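Grerkex Kitchen Sim - Episode Rules

Version of May 5, 2022. Maintained by the Haverford group for the Jadovov release.

1. Scope
Grerkex is a set of simulated kitchen tasks for a two-arm robot. These rules cover recording and checking episodes. Scene files are covered in the Brernside notes.

2. Counts
The release has 28 tasks with 80 episodes each. Hold out 6 tasks for testing and never tune on them.

3. Recording
Save every camera view at each step, even when a view shows only floor or wall. Keep failed episodes and set the success flag to 0. Do not trim the start - the first 21 steps are used to check joint limits.

4. Camera views
Each episode needs a view that takes in both arms and a view from close behind a gripper. The fingers must be visible in the gripper view. Check both views before you mark an episode as done.

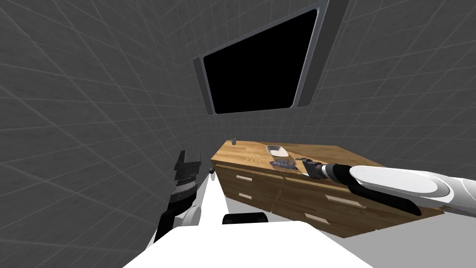 Both arms, with the cabinet and counter.
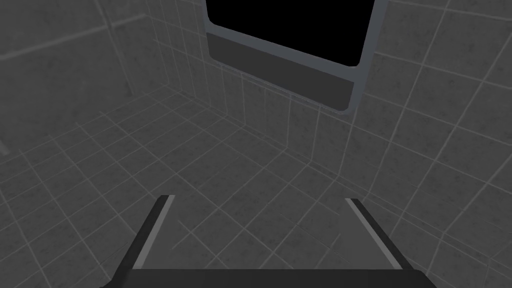
Gripper view, fingers open.

5. Naming
Use task, episode, then view, all lowercase with underscores. Do not reuse the number of a deleted episode.

6. Changes
Log any change to lighting, textures or object sizes in changes.txt before you record again.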